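赴德鲁顿公司考察机械臂仿真训练服务情况报告

根据中心年度设备与服务采购前期调研安排，考察组于2024年2月27日赴德鲁顿公司（Drutton）研发中心，对该公司推出的桌面机械臂仿真训练服务“Bondska”进行实地了解。现将有关情况报告如下。

一、考察背景

我中心实训部现有桌面机械臂教学工位6个，主要承担抓取、放置、推移、码放等基础操作课程。去年11月教学检查中，各教研室集中反映两方面问题：一是实机排课紧张，学员人均上机时间偏短；二是末端夹爪及工件损耗较快，备件采购周期长，影响课程连续性。为此，实训部提出引入仿真训练环境，将部分入门课时转移至计算机端完成，待学员掌握基本流程后再进入实机环节。

前期经资料比对，共有两家供应商的产品进入实地考察范围，即德鲁顿公司的Bondska服务和林德曼公司（Lindemann）的同类软件包。本报告仅涉及前者，林德曼公司的考察情况另行报告。

二、考察经过

考察组上午九时三十分抵达德鲁顿公司，由该公司教育业务负责人英格堡·赖因霍尔茨（Ingeborg Reinholz）女士接待。上午安排产品介绍和场景编辑演示，下午安排上机试用和座谈。技术人员全程在场，对考察组提出的问题逐项作答，个别当场未能答复的事项，由对方记录后以书面形式补充。

产品介绍环节持续一小时左右。赖因霍尔茨女士说明，Bondska以订阅方式提供，服务内容包括仿真软件、场景库、任务库、教师管理端和远程技术支持。目前场景库收录桌面操作场景131个，任务按难度分级，教师可以直接选用，也可以在现有场景基础上修改物体的位置、尺寸、表面贴图以及光源方向。软件安装于本地工作站，课堂使用时不依赖外网，仅在更新场景库时需要联网。

场景编辑演示由该公司技术人员操作。考察组临时提出更换桌面材质、调整光照角度和移动工件三项要求，技术人员在编辑界面中依次完成，未重新启动软件。其中更换材质步骤较为简便，光照调整则需要手动输入参数，界面提示为英文，考察组成员初次使用时理解有一定困难。

下午的试用在该公司培训教室进行，考察组分为两组，每组使用一台工作站。试用任务为三项基础练习：单一块体的接近与抓取、块体沿直线推移、两个块体的叠放。考察组中有两名成员此前没有机械臂操作经验，按照软件内的引导步骤，均在首轮练习中完成了抓取任务。叠放任务难度较大，两组均多次尝试，主要困难在于对夹爪与块体之间距离的判断。

三、产品主要情况

（一）场景与画面

Bondska的桌面场景由计算机实时渲染生成，教师端可设置多个观察视角，包括全局视角、侧视角和近距离俯视视角。学员练习时可在各视角之间切换，也可由教师锁定某一视角，以训练学员在视野受限条件下的判断能力。考察组认为这一功能与实际教学需求结合较好。实机课上，学员常习惯于绕到工位侧面直接观察夹爪位置，对画面信息的利用不足。

近距离俯视视角下，桌面木纹、块体表面的颜色变化和投影均有表现，可供学员判断工件的大致位置。

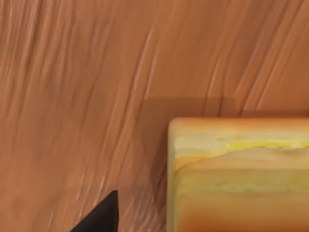 图1 Bondska近距离俯视视角渲染画面：木纹桌面、块体及其投影，下缘为黑色夹爪指尖

从试用情况看，画面纹理处理偏柔和，木纹和块体表面的细节与真实材料相比仍有差别。对于入门阶段的定位和抓取训练，现有画面质量可以满足要求；如用于视觉识别类课程，则需进一步评估仿真画面与实机相机画面之间的差异。对方表示，高精度贴图包属于单独订购内容，不包含在基础订阅中。

（二）操作与控制

软件支持键盘、手柄和示教器三种输入方式。考察组试用了键盘和手柄，手柄操作较为顺畅，键盘操作在旋转夹爪时响应稍显迟缓。示教器接入需使用特瓦奇（Tevach）转接模块，该模块由德鲁顿公司代为供货，单独计价。我中心现有示教器的型号是否在支持范围内，对方承诺核对后书面答复。

在接触和碰撞处理方面，夹爪触碰桌面时软件会给出提示并暂停动作，教师可在管理端关闭暂停，仅保留记录。推移任务中，块体的滑动表现基本符合预期。叠放任务中出现过一次块体轻微抖动的情况，技术人员解释与当时的计算步长设置有关，调整后未再出现。

（三）教学管理

教师管理端可查看每名学员的练习次数、任务用时和碰撞记录，并可导出表格。导出内容的字段目前不能自行增减，与我中心现行成绩登记表的格式不一致，需要人工转录或另行编制转换模板。任务说明和操作引导已有中文版本，术语译法前后存在不统一之处，例如同一部件在不同页面分别译作“夹爪”“抓手”和“末端”，建议对方在正式交付前予以统一。

（四）服务与费用

基础订阅按工作站数量计费，最短订阅期为一年。订阅期内提供远程技术支持和场景库更新，现场培训为首次订阅时附带，后续按次收费。对方提供了标准报价单，考察组已转交采购部门，具体价格不在本报告中列示。关于订阅期满后教师自建场景能否继续使用的问题，对方答复自建场景文件可以导出保存，但须在有效订阅状态下方能打开。

四、座谈情况

座谈中，考察组重点询问了同类院校的使用情况。赖因霍尔茨女士介绍，该服务目前有19家教学单位使用，以职业院校为主，多数单位将其安排在实机课程之前，作为两至三周的预备训练。她同时表示，仿真训练不能替代实机操作，学员在软件中养成的操作节奏转到实机后需要一段适应时间，建议教师在过渡阶段适当放慢课程进度。考察组认为上述说明较为客观。

对方也询问了我中心的工位配置、班级规模和课程安排，并提出可提供为期一个月的试用授权，供教师备课和小范围教学试用。试用期间可使用全部基础场景，不含高精度贴图包和示教器接入功能。

五、考察意见

综合现场了解和试用情况，考察组意见如下：

1. Bondska的功能与我中心入门阶段实训课程的需求基本相符，多视角设置和练习记录功能具有实际教学价值，可列入下一阶段比选范围。

2. 现阶段不宜将该服务用于视觉识别类课程。如有此类需求，应另行安排高精度贴图包的测试，并以实机相机画面作对照。

3. 示教器兼容性、导出表格格式、中文术语统一和自建场景使用期限四项问题，应在采购谈判前取得书面答复。其中自建场景的使用限制对教师备课积累影响较大，建议作为谈判重点。

4. 建议接受对方提供的试用授权，由实训部选定一个班级开展试用，试用任务以抓取和推移为主，叠放任务由任课教师视学员掌握情况安排。试用结束后形成教学使用记录，与林德曼公司产品的试用结果一并提交。

六、后续工作

试用授权的申请手续由实训部办理，信息部门负责核查现有工作站配置是否达到软件运行要求。德鲁顿公司的书面补充材料收到后，由考察组整理并作为本报告附件补报。

附件：
1. 德鲁顿公司Bondska服务标准报价单（已转采购部门）
2. 上机试用记录表
3. 待书面答复事项清单

实训中心考察组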